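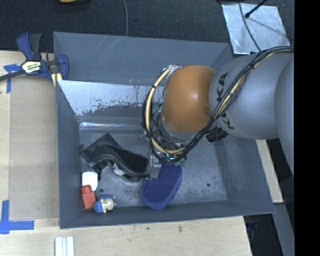
One of the blue-grey bins, with a couple of soft items on the floor of it.

Returns and loose goods bins – frequently asked questions
Briltdale depot, Astalville
Last updated November 6, 2019

What goes in the open bins?
Soft or loose goods that have come back without a box, or whose box is too damaged to use again. Mostly this means slippers, insoles, pouches, wash bags, small cushions, scarves and gloves. If it can be dropped from knee height without harm, it can go in a bin.

What must not go in?
Glass, china, anything with a blade, anything containing liquid, and anything with a battery. Food does not come through this depot at all. If a customer has sent some back by mistake, take it to the Stestalura desk by the loading door and fill in a pink slip.

My slippers came back as one slipper. Do I bin it?
Yes. Put it in as it is and write "single" on the return line. Singles are held for 34 days in case the other one turns up in a separate parcel. This happens more than you might expect, especially after the July sale, when people send things back in two or three bags.

Should pairs be tied together?
Yes, if both are there. Use a paper band and not an elastic one. Elastic marks the edges of anything with a soft or fuzzy finish and we then have to sell it as a second.

Do pouches and bags need to be emptied first?
Always. Open every zip and flap and feel right into the corners. Coins, keys and hair grips are the usual finds. Anything you find goes in a clear envelope with the return number on it – not back in the pouch.

The item is crumpled. Should I fold it?
No need. Goods are reshaped at the sorting table, where there is room to do it properly. Folding at the bin slows everyone down and most of it comes undone anyway.

How full can a bin be?
Keep the goods below the top of the sloping walls. For shoes and slippers we ask for no more than 12 items, because they get squashed at the bottom. Flat items such as insoles can go higher. A bin with only one or two things in it is fine to use and does not need topping up.

Can I mix colours and types?
Yes. The bins are not sorted by colour, size or maker. Dark items are harder to tell apart, so spread them out on the floor of the bin if you can. A black bag on top of a navy slipper is easily missed.

The floor of my bin is scuffed. Is that a problem?
Scuffs and pale smudges are normal wear and do not come off. Run your hand over the floor before you start. If it feels smooth, use the bin. If you feel a raised edge or a crack, turn the bin upside down and leave it by the Yeoman racking with a red tag.

How are the bins cleaned?
They are wiped out with warm water and a little washing-up liquid at the end of each week, then left to dry on their sides. Please do not use bleach or the yellow spray from the washroom. Both leave a film that comes off on light-coloured fabric.

Can I put a label on the bin itself?
Only on the outside, and only the peel-off kind. Labels stuck inside curl up and attach themselves to the goods.

I put something in by mistake. How do I get it back?
Tell the shift desk which bin and what the item looks like, and wait for them to bring the bin to you. Do not reach in while the bin is in its working position. If the bin has already gone through to sorting, ring extension 322 and give the return number.

How long before a returned item shows on the system?
Usually by 11 the next morning. Goods that need a wash or a new label take longer – allow until the end of the week.

Where can I get more paper bands and envelopes?
From the shelf under the noticeboard. If the last packet has been opened, take the order card out of the tray and leave it at the shift desk.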